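Notebook, road markings survey: Retamal junction, side road and bend
August, entry started 16:20
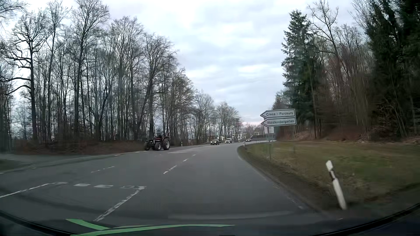 3 min read

Continuing from the Skikine sheets. Same method, same form, new junction. Siriporn Suwannarat has the master copy of the form; the one in the site binder still has the old column order and should be thrown out.

Purpose of this entry is to get the marking condition down before the resurfacing schedule is fixed. Kittipong Intarasuk wants a grade for each line type, with a note on which ones can wait.

Grades used: A sound, B worn but legible, C patchy, D mostly gone.

Center line, main road. Dashes, B. They read well enough going up toward the bend. The nearest is long and gives a good line to follow. No repaint needed ahead of the surface work.

Hatched area. B. Stripes narrow into the distance as per layout. The tractor was next to it and there was a short line of cars behind, so I did not go out to do the close readings. To be done on the next visit with a second person.

Angled marking with the corner, near side. C. The long arm is patchy. The corner itself holds its shape. Amnuay Limsakul thinks this was repainted separately from the rest, which would fit the wear pattern, but I have no record of it and have left the column blank.

Short thick dashes by the side road. B. Entered under "junction, other" because the form has no line for them. Ask Siriporn whether we add one.

Thin line across the pavement. C to D. Broken. Entered as C for now.

Outer edge line, right side by the verge. C. Faded, with breaks. On the Skikine road the same line on the outside of a bend was the first to go. Suspect verge material washing across, plus wheels running wide. Core sample would not tell us anything here; a sweep and a second look would.

Edge dashes, far left. Not graded. Too small a run to say anything.

Equipment. Retroreflectometer 2 used throughout the morning. Calibration checked against the Femley tile before leaving and again on return, no drift worth writing down. Battery is down to 45 percent after one half day, so it goes on the charger tonight and the spare comes along next time. Measuring wheel counter stood at 2,522 when I picked it up. Reset it before use. Whoever had it last, please reset after use as well.

Readings were taken at 20 m spacing on the approach. Ran the first 300 m only. The bend itself needs signs out on both sides, and the signs were still at Wumier. Sight distance through the trees is fair with the branches bare. It will be worse in leaf, and the sign positions should be set for that case.

Farm traffic. The layout drawing assumes cars. A tractor with large rear wheels takes a different line at this opening, and the wear at the corner marking may have more to do with that than with paint age. Radomír Říha has turning templates for agricultural vehicles from the Wumier job. Request sent. If the template overlaps the patchy arm, the fix is to move the marking, and a repaint in the same place would be money wasted.

Paint. Ilze Kazlauskienė has the data sheets for the two thermoplastics we tried at Skikine. The cheaper one browned at the edges but kept its grip. Preference is to hold off choosing until the surface type for Retamal is confirmed.

Light. Overcast with broken cloud. Visual grades under flat light tend to come out half a step kinder than in sun. Not corrected for in the grades above.

To do
Close readings at the hatching, two people
Bend, both directions, signs out
Overlay turning template on corner marking
Sweep the outer edge and regrade
New line on the form for junction dashes
Charger, spare battery

Closed 17:05. Raw readings are in the shared folder under Retamal, approach only.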